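Gripper and arm purchases: frequently asked questions

Who should read this?

Anyone planning to put a robot arm, gripper, wrist camera or stand into next year's equipment budget. Questions on software licences are on a separate page.

When do requests close?

Forms must reach us by Wednesday, July 29, 2020. Anything later goes into the May round.

Do I need a quote before I apply?

Yes, for any single item over £523. Below that, a link to the supplier's price page is enough. For arms we need quotes from 2 suppliers, and both must be for the same reach and payload.

Which suppliers are already set up?

Pliltel for arms and controllers, Gretstead for grippers, finger pads and mounts. You can ask for a new supplier, but allow up to 20 working days for the account to be opened.

What do people forget to budget for?

Mostly the small things. Spare finger pads, cables, clamps, table fixings and delivery have all been missed in past requests. Put them on the same form as the arm — a second form means a second approval.

Should I buy the arm or the gripper first?

Decide what you need to pick up, then choose the gripper, then the arm. The gripper and camera both use up part of the payload, so an arm that looks strong enough on paper may not be once they are fitted.

Do I need a force-sensing gripper for fragile items?

Not always. Ask to try your items on a standard gripper with ribbed pads before you price the dearer model. Bring the items with you, along with any tray or holder they will sit in.

Can I borrow equipment instead of buying?

Loans are for 14 days and can be renewed once if no one else is waiting. Homa Farahani keeps the loan list. If you have borrowed the same item three times, it is probably time to put it in your budget.

Does the wrist camera come with the arm?

No. It is a separate line on the form, and so is its bracket. Check the view with the gripper fitted, as the fingers will take up part of it at close range.

Where will the equipment be kept?

You need to name a bench before we place the order. Space at Flunville is limited, so speak to us early if you do not have one. Please give the table size and say where the nearest socket is.

Who pays for repairs?

The supplier, during the warranty period. After that the cost falls to the budget that bought the item. Finger pads count as consumables and are not covered at any time.

My request was turned down. Can I send it again?

Yes, in the next round. Talk to Abdel Rahman first, who can tell you what was missing. 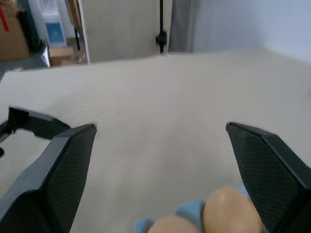
Equipment Planning Team, Flunville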